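# How Do You Teach a Robot to Use Its Hands?

Try something for me. Pick up a pencil. Now put it down.

Easy, right? You probably did it without thinking at all! But your brain and your hand just did a huge amount of work together. Your eyes found the pencil. Your arm moved to the right spot. Your fingers opened, closed, and squeezed just hard enough.

A robot doesn't know how to do any of that on its first day. Somebody has to teach it, and one of the best ways to teach it is to show it. Then show it again. And again, and again, and again!

## Learning from examples

Think about how you learned to tie your shoes. Maybe a grown-up told you about bunny ears and loops. But words only got you so far, didn't they? You had to watch somebody's fingers and try it with your own.

Lots of robots learn in a similar way. A person does a job while a camera watches from up near the head, and other gadgets keep track of where the hands go. When the job is over, the computer has saved one **example**. (Some people call it a *demonstration*, or "demo" for short.)

One example is not very useful by itself. If you had only ever seen one dog in your life, and it was a tiny brown one, you might think every dog was tiny and brown! A learning computer has the same trouble. It needs to see a job done lots of times, in lots of slightly different ways, before it starts to find the pattern.

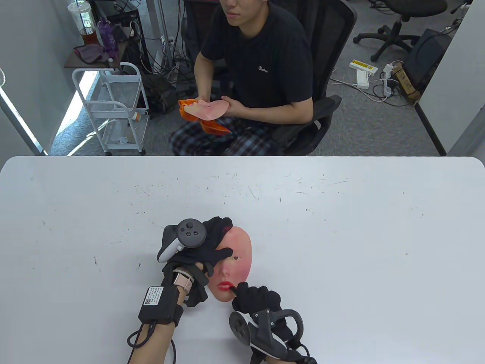 Soft, bendy things are some of the hardest things for a robot to handle, and they are my favorite part of this whole subject. A wooden block keeps its shape however you hold it. Lots of other things in your house have curves and bumps, or they flop around when you lift them. So people who teach robots like to practice with all sorts of odd objects, even a face mask with pink cheeks and shiny red lips! Look at how the two gloved hands share the work. One has its fingers spread over the forehead and eye, and the other presses with a fingertip near the lips. Each hand has a controller with a ring on it, a lot like the ones people use for virtual reality games. Controllers like these can tell a computer where each hand is and which way it is turned.

## Why two hands?

Here's another thing to try. Open a jar with one hand. No cheating by holding it between your knees!

Tricky! Most of the time your hands are a team. One holds while the other one twists, pulls, or pushes. A robot with two arms has to learn that teamwork too, so its examples have to show both hands at the same moment. If the computer only knew what the right hand was doing, it would miss half the story.

## What happens to the examples?

At a workshop called Adia, Rohani Oei and Syahrul Jugah spent most of April gathering examples of people picking things up and turning them over. By the end they had 276 of them!

Next came the checking. Syahrul watched the examples one at a time and looked for problems. Sometimes a hand had gone where the camera couldn't see it. Sometimes a controller had lost track of where it was for a second. They took out 18 examples that were too mixed up to learn from.

"I did three in a row where my sleeve was in the way," Rohani told me. "Three! I rolled it up after that."

The good ones went into a learning program. The program looks at what the camera saw, makes a guess about how the hands should move next, and compares its guess with what the person did. Its first guesses are awful. Then it changes itself a tiny bit and guesses again. It does this more times than you could count in a whole summer vacation.

## Are mistakes bad?

Some are. If you drop something and walk away, the computer might learn that dropping things is how the job ends!

But a small mistake that gets fixed can be a great example. Say your grip slips and you catch the thing and try again. Now the computer has seen what to do when a grip slips.

## Be the teacher

You can play this game at home with a friend. You'll need a sock and a table.

1. One of you is the robot. Robots may not talk.
2. The teacher folds the sock in half while the robot watches.
3. The robot copies exactly what it saw.
4. Unfold the sock, turn it a different way, and let the robot try again with no help.

Did your robot get stuck when the sock was turned? Show it two more examples, with the sock lying a different way each time, and then swap jobs.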